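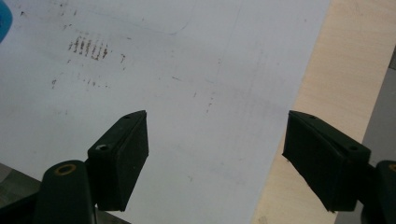 About Homham Drawing School

Homham is a small school for adults who want to learn to draw. We are in two rooms on the upper floor of the old Danda building, and we teach mostly in the evening, from 7 to 9, when people are free from their work.

The school was started by Natalie Cropper, who still teaches the beginners herself. Before this she worked 13 years in a print shop and drew only at night in her kitchen. She says she learned very slowly, and this is why she is patient with other slow people.

How we teach

In the first month we do not use color. You will work with pencil and charcoal, and later with red chalk, on large paper. Many new students want to draw small and clean, and we ask them to draw big and leave the mistakes where they are. An eraser is permitted, but please not in the first hour.

After that you can choose. The Yusof course is for figure drawing and is named after the street where we had our first room. The Wulinis course is for landscape, and in good weather we go outside with folding chairs - please bring a hat. Both courses have two levels.

Who comes here

Our students are nurses, drivers, retired people, a few parents with a baby at home who need one evening for themselves. You do not need to show us any work before you join. We have space for 100 students in a year and the groups stay small.

Some of our teachers, myself included, did not grow up with English. If something is not clear, ask again, and we will show it with the pencil.

Materials and visits

Paper and boards are included in the fee. Pencils and chalk you buy yourself, and the list is at the front desk. Aprons hang behind the door and you may borrow one.

Every November we put the students' drawings on the walls and open the rooms to families and neighbors. There is tea, and usually too much cake. If you want to see a class before you decide, write to the office and we will find you a chair in the back.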